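Setting approach limits for open-chassis work

Use these steps before running any arm program inside a computer case at the Tandach bench. They follow section 4 of the Trolis cell rules.

Unplug the case at the wall and tag the lead. Clamp the case so it can't shift when the fingers touch it. Set the wrist speed to 9 mm per second for anything inside the case walls, and turn on the force stop before the first move.

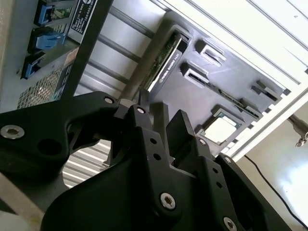 Gripper in an open chassis, with the Quadro K420 and the processor socket in view.

Teach the path in manual mode with a hand on the enable switch. Set keep-out zones over the processor socket and every slot connector. Check clearance at the linkage plates as well as the fingertips, as the plates are wider and will catch a card first.

Save the program under the next free number (the last one used was 148) and record the force setting on the Finau sheet. Run it once at half speed before you sign it off.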